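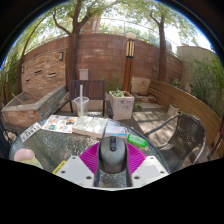 Figure 14.1 A round glass-topped table on a patio.

CHAPTER 14
Paying for Long-Term Care

Most people who plan for retirement think about income first. They add up a pension, their savings, and whatever else comes in each month, and compare the total with what they spend now. This chapter deals with a cost that does not show up in that comparison: the cost of help with daily living when a person can no longer manage alone.

Long-term care is different from medical care. A hospital stay treats an illness or an injury. Long-term care is help with bathing, dressing, eating, getting in and out of bed, and using the toilet. These tasks are called activities of daily living, and you will see the term in every policy you read. The help may come from a family member, from a paid aide who visits the home, or from the staff of a residence.

Many readers assume that regular health insurance will cover this kind of help. In most cases it will not. A health plan may pay for a short period of skilled nursing after a hospital stay, but when the need is only for daily help, the bill usually goes to the person or the family.

After studying this chapter, you should be able to:
– tell skilled care from custodial care
– explain what an elimination period is and how it affects the price of a policy
– work out the gap between a daily benefit and a daily charge
– compare paying from savings with buying coverage

Key terms: activities of daily living, custodial care, daily benefit, elimination period, inflation rider, spend-down

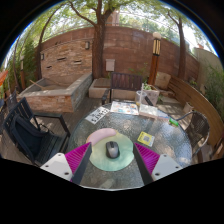 14.1 Where Care Is Given

Care at home is what most people say they want. It can be arranged by the hour, and the person keeps familiar rooms and neighbors. The cost depends on how many hours are needed. A few visits a week may fit within a normal budget. Care through the day and night usually costs more than a residence does.

Assisted living comes next. The resident has a private room or small apartment, meals in a shared dining room, and help on call. The monthly fee often covers only a basic level of help, with added charges as needs grow. Ask for the full list of charges before signing anything.

A nursing home gives the most help. Nurses are on duty at all hours, and the daily charge is the highest of the three.

Case 14-A: The Stovirthorpe Couple

A retired couple in the town of Stovirthorpe own their house and have modest savings. The husband is 80 and needs help with bathing and dressing. His wife can do most of it but not the lifting. They look at two choices.

The first is an aide at home, which would cost them $446 a week. The second is a room at Restwood, an assisted living residence nearby, with a base charge of $200 a day. The husband holds a policy from Stikton that pays a daily benefit of $80 for care in a residence, after an elimination period. The policy pays nothing for care at home.

Consider the residence first. Once the elimination period is over, the couple would pay the base charge less the daily benefit, or $120 a day. Over a week that comes to $840. The aide, with no benefit at all, costs a little more than half as much.

The answer could change if his needs increase. We return to this couple in Section 14.4, after the elimination period has been explained in detail.

Before You Read On

1. Find the weekly cost of Restwood during the elimination period, when the policy pays nothing.
2. List 2 costs of staying at home that the case leaves out.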